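Cirkoron Housekeeping, Gulomen site: work at hand

Hand-held grippers came into use on the bedding rounds in April. Staff now record each task as they do it, and the recordings train the Virna arm. A round takes up to 80 minutes, against 70 before.
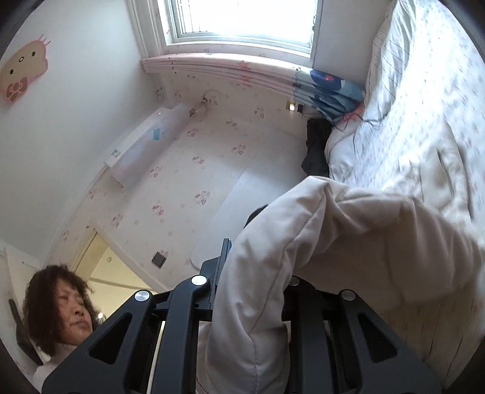 Gulomen, 13/11/2022

Quilt handling, bedroom with window and wall-mounted air conditioner. The gripper is closed on a white quilt beside the bed. Thick covers are the slowest item to record.

Žydrūnas Kalniņš plans the shifts and has cut rooms per person to make up the time. Tsehay Zeleke checks the recordings; that was a cleaning post until spring. Wrist strain is logged on the same sheet as faults. The target for quilts is 1,000 recordings.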